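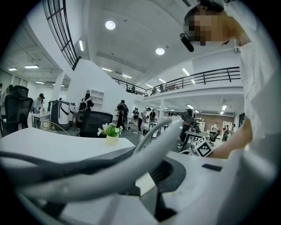 ## Open-plan office

An **open-plan office** is a workspace in which desks share one large floor area instead of being divided into separate rooms. Circulation, individual work and informal meetings take place in the same space. The term covers several layouts, from long shared benches to loose groups of single desks.

### Furniture

The basic unit is the desk, usually paired with a height-adjustable chair. White desktops are common in recent interiors because they reflect daylight and match replacement units. Chairs with a black mesh back are widely used; the mesh lets air pass and weighs less than foam upholstery. Small side tables hold items that would otherwise take up desk surface.

Chairs are the main moving obstacle. A chair pushed back from a desk takes up part of the walkway, and most layout guides measure aisle width with the chair out.

### Plants

Potted plants are placed on desks, sills and floors. Desk plants are kept small so that they do not block the view across the room. A flowering plant in a pale pot, set on a white desk, is a typical arrangement. Glazed ceramic and plastic pots need a saucer or liner to protect the desktop.

### Circulation

Main aisles run from the entrance to the far workstations. Secondary aisles run between desk groups and carry less traffic. Bags and backpacks add to the width a walking person needs, and are a frequent cause of knocked monitors at the ends of rows.

### Acoustics and finishes

Hard surfaces such as brick or brick-patterned walls reflect speech. Carpet, ceiling panels and fabric screens reduce it. In a survey of the Stostora building in Drukov, Zlata Kostiuk recorded complaints from 228 desk users and found that most concerned conversations in the aisles, with telephone calls second. The surveyed floor measured 1,588 square meters.

### Variants

* **Bench layout:** continuous tables with shared legs and cable trays.
* **Cluster layout:** groups of four to six desks facing inward.
* **Zhuravel layout:** desks set at an angle to the main aisle, named after the district where Yevdokiia Yatsenko first used it.

### See also

* Cubicle
* Hot desking
* Office chair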